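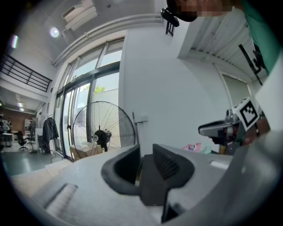 Hand-held grippers in use by the student team, August.

Print this message | E-mail this message
Reading time: 3 minutes

To: Student Robotics list
From: Sumeya Tufa
Subject: Re: Cloth-folding entry, session rules and data submission

Dear members,

Thank you to Unathi Botha for the questions quoted below, which several teams have also put to the office. The replies apply to all teams entered in the Zestar division. Teams in the Derkar division should continue to follow the instructions they received at registration.

Unathi Botha wrote:
> Dear Sumeya,
> Our team has three questions before the next working session in
> the Borkowska Room.
> 1. The handbook asks for 1,000 accepted demonstrations per team.
> Our log shows 1,518 recorded. Do we submit all of them, or do we
> make the selection ourselves?
> 2. May two students take turns within one block, or must the same
> person finish it?
> 3. Some of our newer members begin a fold before both marker
> cubes are in view. Are those recordings to be thrown out?
> We would also be grateful to know whether the 20-minute limit
> includes setup.
> With thanks,
> Unathi Botha
> Team Jestadix

1. Selection of recordings. Each team is to make its own selection and submit exactly 1,000. The judges will not review extra material. Please keep the remaining recordings until results have been announced, as a team may be asked to replace a file that does not open.

2. Changing operators. A block consists of 20 demonstrations and must be completed by one student. Operators may change between blocks. The name of the operator is to be entered on the log sheet at the start of the block, together with the table number. Teams that have already changed operators during a block should mark it on the sheet and inform me; no points will be taken off for blocks completed before this message.

3. Marker cubes. A recording in which either cube is hidden at the start should be marked "incomplete" and left out of the selection. It need not be deleted. The operator should bring both grippers forward over the table, pause, and then begin. Coaches are asked to practice this with new members before any recording is made. 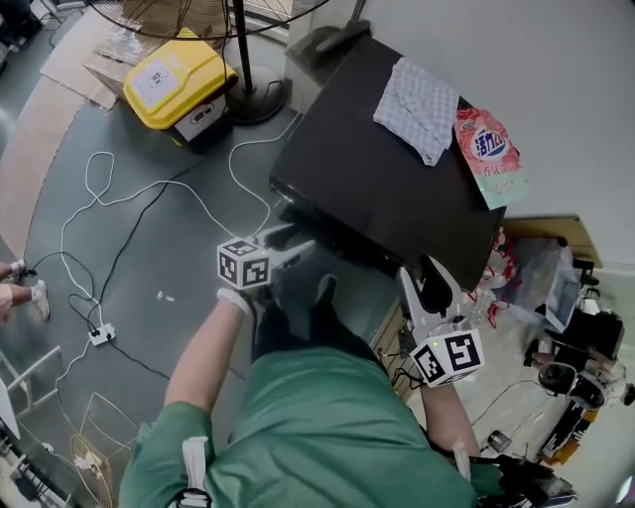 An operator holding both grippers at the black table, with a folded checkered cloth near its far edge.

With regard to the time limit, the 20 minutes do not include setup. The clock starts when the operator confirms that both grippers are tracking. It is not stopped for a dropped cloth. It may be stopped for an equipment fault, provided that the fault is written on the log sheet and initialed by a coach.

Teams are also reminded of the following points on the use of the room:

- Power strips and cables are to be moved out of the operator's path before a block begins.
- Food and drink packages are not to be left on the work tables during judged sessions.
- Grippers are to be returned in pairs. A gripper with a loose finger pad should be handed to the coach on duty and noted in the repair book.

Requests for additional table time may be sent to this list until noon on the last day of August. Please include the team name and the number of blocks still to be recorded. Teams with fewer than half of their accepted demonstrations will be given first choice of the open times.

The revised log sheet is in the shared folder. The earlier version remains valid for blocks already recorded, and there is no need to copy those entries over.

Sincerely,

Sumeya Tufa
Coordinator, Student Robotics Program

Contact the list office | Copyright Student Robotics Program | Back to top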